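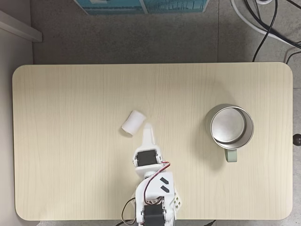 Small tables lead a busy life in shared rooms, and the mug is very often the thing that decides how the rest of the surface gets used. In our talks with people at the Wirnton and Jesudell sites we heard again and again that a mug is "parked" first, and that everything else is then fitted in around it. The metal mug on the right half of the pale, rounded table in Figure 1 has its handle pointing toward the lower edge, and a small white cylinder lies tilted on the left half, so that there is a good stretch of tabletop between the two. We came to think of such a stretch as breathing room – a homely term, but one our participants took to right away.

Of the 61 people who kept a table diary for us in February, most wrote warmly and at length about handles. A handle turned toward the near edge was felt to be friendly and ready for picking up, while one turned toward the far side was described as "put away," even when the mug had not been moved at all. Lý, the smallest of our sites, gave us the fullest diaries, and we are grateful for every page of them.
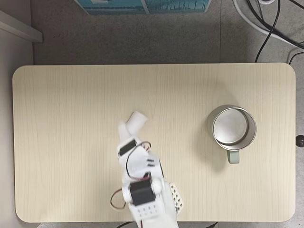
Figure 2. Metal mug with a pale sage-green handle on a light tabletop with rounded corners.

4.2 Where the handle points

We sorted the diary entries into six groups, following the Eltar scheme with two small changes of our own. Entries that spoke only of the drink were set aside, though we read them with pleasure, and entries that mentioned both the handle and the table edge were read by two of us separately.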